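Padding, pinch points and a page of house rules

2021-01-18

I have wanted to write this one since September, when I finally sat down and turned our loose habits at the bench into rules that fit on one sheet of paper. I know that rules for robots sounds like the dullest subject going. I love it! A good rule is a bit of somebody's hard-won experience folded up small enough to pin on a wall, and I get a real kick out of reading other people's.

Some background first, for anyone who hasn't been here before. I work with small arms, the sort that stand on a table and pick up household things, mostly under the control of a person and sometimes by themselves. The project is called Gamitville, which began as a silly name for a room full of furniture and has stuck. The arms are light and slow compared with anything in a car factory, and that's the trap. People treat them like toys. A light arm can still close on a fingertip, and a slow one can still push a mug off a shelf while everybody is looking at the laptop.

The big published standards for industrial robots are worth reading even if you only own one little arm. They are written for people with fences and light curtains, so a lot of it won't apply, but the way of thinking carries over beautifully. You look at the whole job and not just the machine: the tool on the end, the thing being held, the table, the person, the cable someone will trip over. A perfectly harmless arm holding a kitchen knife is no longer harmless. I must have read that idea in five different wordings before it properly sank in.

So, our sheet. There are 13 rules on it and I won't give you all of them, as several are about our own cupboards and keys.

The first is that the stop button lives within reach of the person running the arm, in the same spot every time. We used to move it about to suit the session, and one afternoon I reached for it and patted bare table. It now has a marked square, and anyone may press it for any reason without being asked why. I'm very keen on that second half. If people feel they have to justify a stop, they hesitate, and hesitating is the thing you are trying to get rid of.

The second is speed. New task, new object or new person at the controls: we start at 20 per cent and stay there until the whole motion has been run through 10 times with no surprises. Yes, it's boring. You notice so much at that speed though! A cable pulling tight near the end of its travel, a wrist turning the long way round, an elbow that swings out far wider than you had pictured. All of that goes by in a blur at full pace.

Then there's cable routing, which got its own rule after much grumbling (mine). Leave slack at each joint, move every joint through its full range by hand with the power off, and watch the loops while you do it. Never tie a cable to something that moves differently from the thing it's plugged into. I had a connector work itself out over a long day and spent an evening blaming the software, so please learn from my wasted evening.

My favourite part of the sheet covers the fingers. Anything that grips gets checked by eye and by touch before power goes on: loose stitching, worn patches, a seam that has started to creep round to the gripping side. Soft coverings are lovely for holding awkward objects, but they change how the grip behaves, and a covering that has shifted a little can change it again. We write down which covering is fitted, in the log, every session. If you swap it, you go back to the slow runs. A friendly group at Stonidix shared their own checklist with me and theirs says the same thing in sterner language, which cheered me up no end.

Padding also fools people, me included. It looks gentle, so your hand drifts closer than it would to bare metal.

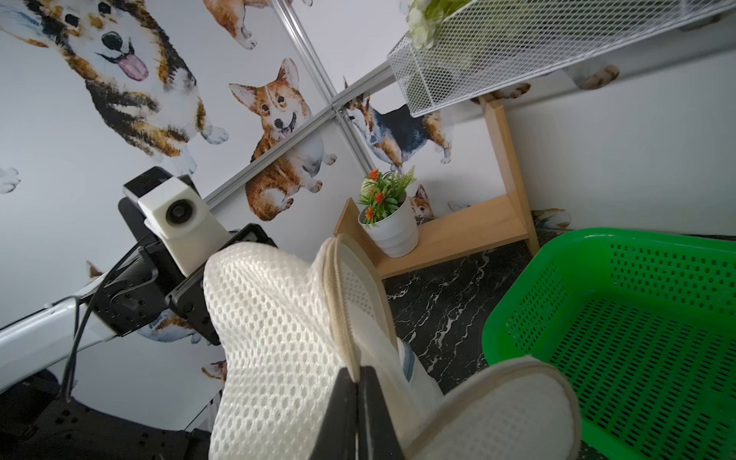
The rule we ended up with is simple enough: padding is treated as if it weren't there. Same distance, same speeds, same hands-off line. It can still trap a finger, and the force behind it comes from the motor, whatever the outside feels like. I'd put that one on any sheet, for any gripper.

Two arms sharing a space need a bit more care. Before each run we say out loud which one moves first and which waits, and if both have to move at once we keep a gap between their reaches on the first attempts. Saying it aloud felt daft for the first week. Now it feels odd when somebody forgets.

The log is the last thing I'll go on about. Ours is a plain shared file called Shirima, and it has 2,380 entries in it at the time of writing, most of them terribly dull. Date, arm, task, covering, anything strange. The "anything strange" column is gold. We once found three separate notes about the same faint click, weeks apart, written by people who each thought it wasn't worth mentioning. It was a screw working loose in a bracket, and screws in brackets are now checked before the first run of the day.

I'm still unhappy with our wording on visitors. At the moment it says they stand behind the tape and someone stays with them, but it's silent on what happens when a visitor wants a go at the controls, and they always want a go (so would I). The Pritov bench has a short practice routine for newcomers with nothing in the gripper, and I'm going to try something similar next month. If you have a version that works where you are, do leave it in the comments, wording and all. I'll post our full sheet once the visitor rule is sorted and I've taken out the bit about the biscuit cupboard.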